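Wubshet releases Skekus 2, a simulation and planning toolkit for household robot arms

June - Wubshet today released Skekus 2, a new version of its software for testing robot arm control and motion planning in simulated homes. The release adds a rebuilt planner, a library of 118 furnished rooms and a replay tool that lets engineers step through a failed run and change one setting at a time.

Skekus is used by teams that write control software for arms working around furniture. Version 1 handled tabletops and shelves. Version 2 extends the planner to larger and less regular surfaces, including beds, sofas and low side tables, where an arm often has to reach over one object to get to another.

"Our customers kept sending us bedroom cases that the old planner gave up on," said Chaltu Demissie, head of product at Wubshet. "We moved to a planner that keeps several candidate paths open and drops them as the collision checks come in. It uses more memory. For most people that is a fair trade."

The room library comes with 900 household objects, each with a collision mesh and a mass value. Users can place objects by hand or let the scene builder scatter them over a chosen surface. Lighting is set separately, so the same layout can be run under flat light or under strong sun and shadow, a common source of errors in perception code.
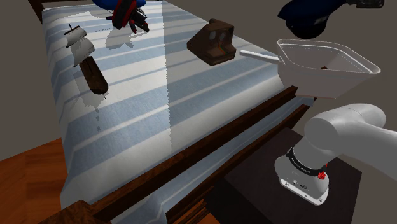
A simulated bedroom in Skekus 2, with a model ship, a toy robot and an instant camera on a striped bedspread. Image: Wubshet

Perception modules can be switched on or off for each run. With perception off, the planner reads object positions straight from the simulator, which helps teams tell a planning fault from a vision fault. Ernő Szabó, who leads the planning group, said this was the most requested change from the beta, in which testers logged 2,000 runs.

Curnent, a maker of arm controllers, took part in the beta and will support Skekus 2 in its next firmware update. "We can load the same joint limits in the simulator that we ship on the hardware," said Feven Sisay, a controls engineer at Curnent. "Before this we kept two files and they drifted apart."

Skekus 2 is available now for Linux. Existing license holders can upgrade at no charge. Projects saved in version 1 will open in the new release, but custom gripper files have to be converted first - a script is included in the tools folder.

Media contact: Robel Weldu, Wubshet press office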